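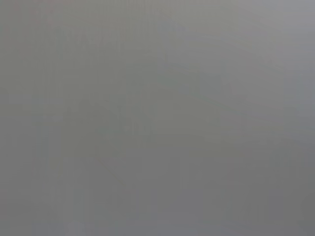
Two weeks with the Pumora wrist camera, and most of what I have to say is about focus. Bought it for our small bench arm, replacing a Judach unit that did fine for years until the cable went. Cost me 789 with the bracket and the short cable. Close up, the Pumora gives you gray. Soft gray, a bit lighter at the top right, a faint darker band going diagonal, and not one hard edge for a detector to hold on to. If your work happens right at the fingertips, read the focus part below before you order.

What's in the box. Camera, bracket, four screws, short cable, a hex key that fits three of the four screws. Printed quick start, one sheet, both sides. No cable clips. You will want cable clips.

Mounting. Easy. Bracket went on our flange first try, the hole pattern matches what they publish. Took me a coffee break. The Judach bracket was heavier and you had to pull the gripper off to get at the back screws, here you don't. Big plus if you swap fingers a lot like we do. The camera sits low, close to the palm, so it doesn't snag on bin walls. Same low position is why so much of the view ends up too near the lens.

Software. Fine. Installs like any other USB camera, shows up, streams. The setup app is slow to open and forgets the exposure setting if you close it with the X instead of the menu. Lost a morning to that. Rodrigo Figueroa on our night shift found the config file you can edit by hand, it's in the user folder, plain text, and it sticks. Do that on day one. Hand-eye calibration with a printed board went through on the second attempt. First attempt was my fault, board was curling.

Focus. OK here it is. Fixed lens. The listing says "near field" which I took to mean near. It means near-ish. On our bench things get sharp at roughly a hand's width from the glass and stay good out to arm's length. Inside that you get mush. Not slightly soft, mush. I tried printed labels, a ruler, a black and white checker. Come in close enough and all of it goes the same way. Lighting helped the noise and did nothing for the blur, of course it didn't, but I bought a ring light anyway so now I own a ring light.

There's a lock ring on the lens. The quick start doesn't mention it. I asked support if I could back it off a bit and refocus closer. Rosalía Lorente at Pumora wrote back the same day, polite, clear, said yes it turns but there's thread glue on it and doing it voids the warrenty. Points for a straight answer. Haven't touched mine. Might when the year is up.

How we work around it. We look, then go. Camera takes its picture at the hover point, 6 inches up, pose gets computed there, and the last bit of the move is blind. For boxes and jars that works great. For small flat parts that shift when the fingers brush them, less great, you're closing on where the part was. The Judach wasn't sharp right at the tips either but it had a focus wheel, and you could trade far for near and live with it. I miss the wheel.

Exposure. Auto is jumpy. When the view fills up with one thing it hunts, brighter, darker, brighter, and if you threshold on brightness like our old script did then your script goes nuts. Set it manual and leave it. White balance same story, I get greenish in one part of the picture and bluish in another on surfaces I'd call plain gray. You can see a touch of both in the one up top. Not a dealbreaker for us since we run everything in grayscale. If you sort by color, test first.

Latency is good. Better than the Judach by enough that I noticed without measuring. Haven't measured. Somebody will ask, sorry.

Cable. Short one is too short for anything with a full wrist roll. Ours went tight at the end of travel on Saturday and pulled the plug half out, picture dropped, arm stopped, no harm. Ordered the long one from Andstead. Costs more than it should but has a screw-down plug, and it hasn't moved. Pumora should just put that one in the box.

Heat. Warm after an hour. Not hot. The bracket takes it.

Also tried, briefly, a loaner from Marín. It has a liquid lens, focuses right down to the fingers and it's lovely, and it's over twice the price and the bracket sticks out so far we hit the bin wall on the second pick. Sent it back. If you have open trays instead of bins, go look at it. I'd be tempted.

One more thing I should have done sooner — save a frame at grasp as well as at hover. We used to only log the hover shot. I ran 50 picks logging both, and the close ones told me plenty about where the sharp range ends. They're useless for finding the part. Don't feed them to your detector and don't train on them by accident, ours were landing in the same folder untill Rodrigo split it.

Good: light, low, quick to mount, quick stream, support that answers.
Bad: fixed focus, silly cable, app forgets things, auto exposure.

Would I buy it again? For hover-and-go picking into bins, yes. For watching the fingers close on something, no, wrong camera. Three and a half out of five, four if they add a focus wheel. Will update when I've had the long cable on for a full month or when I give up and turn that ring.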